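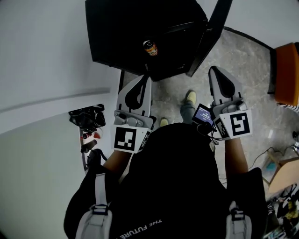 Black cabinet in the entry, keep or replace?

clusano_81
So this is the black cabinet by our white wall. Gray stone floor, speckled, hides dirt like a dream. I want a bench there instead — somewhere to sit and do my shoes! Bags would go on hooks.

brindis40
Keep it. A door you can shut beats a bench piled with stuff.

pascual_2
Disagree, matte black shows every fingerprint. I wiped mine for nearly 10 years.

brindis40
Mine's matte too and it's fine??

clusano_81
Ok, measuring for the bench tonight anyway.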